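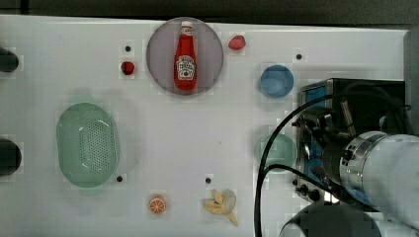

Kitchen table set-up at the Drulholm workshop, with the bottle on its plate and the gripper at the right.

Call for participants: gripper comparison trials

Worell is looking for people to take part in a comparison of two robot grippers, the Drullus and the Saha, at our workshop in Drulholm. Trials run through August. There are 19 places, and you do not need any experience with robots. We would be glad to hear from people who have never driven one.

What you will be doing

You will sit at a desk next to the robot and move the arm with a hand controller. A member of staff reads out a task, for example "put the banana in the bowl", and you try to do it. Each task is done with both grippers. The order is changed from one person to the next so that practice does not favour either of them.

The tasks use ordinary kitchen things and toy food. Some are easy and some are meant to be hard. If you drop something or run out of time, we write that down and go on to the next one. We are testing the grippers and the controller settings, and your own scores will not be passed on to anyone.

A session lasts three hours including breaks. We ask each participant to come for two sessions, a morning and an afternoon on different days. Mornings start at 9.30 and afternoons at 1.30. Before the first session you get a short lesson on the controller and the stop button, then as much free practice as you want within 25 minutes.

What we want to find out

The two grippers close in different ways, and our engineers disagree about which is easier for a new user. The Drullus is quicker to close. The Saha gives more warning before it grips hard. Trained operators manage well with either, so their results tell us little about how a beginner would get on.
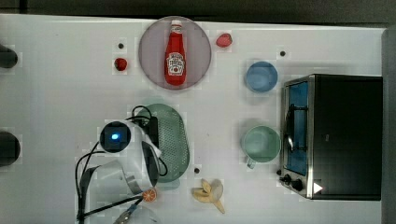 Object choice matters a good deal in a study like this. A table of matching blocks would be simpler to score, but it would hide the problems people meet in a real kitchen, where things differ in shape and stand close to one another. Expect to work among items such as the strawberries either side of the plate, which are small and have to be approached with care, and the ketchup bottle, where you must decide which part to take hold of. The toaster oven on the right also limits where you can bring the arm in. We will ask you after each group of tasks which objects you found awkward, and why.

You may also be asked to repeat a few tasks using only the camera view on a screen – this part is optional and you can say no on the day.

Who can take part

You must be 18 or over and able to use a hand controller with at least one hand. Glasses and contact lenses are fine. Left-handed people are especially welcome, as we had too few in the last round. You should be able to follow spoken instructions in English. Please do not apply if you have worked for Worell or have been paid to operate a robot arm in the past 4 years.

Payment and travel

We pay £60 per session, by bank transfer, within 5 working days. If you have to stop early you will still be paid for that session. Local bus fares are refunded if you keep the ticket. There is free parking behind the building and step-free access from the car park.

Your information

Arm movements, gripper force and task times are recorded, along with video of the table. Your face is not filmed. You can withdraw at any point up to the end of the trials and we will delete your recordings.

How to apply

Fill in the short form on the Worell trials page and tell us which mornings and afternoons you can manage. Please mention any access needs and whether you are left- or right-handed. We reply to everyone, including those we cannot fit in, and will keep a reserve list for cancellations.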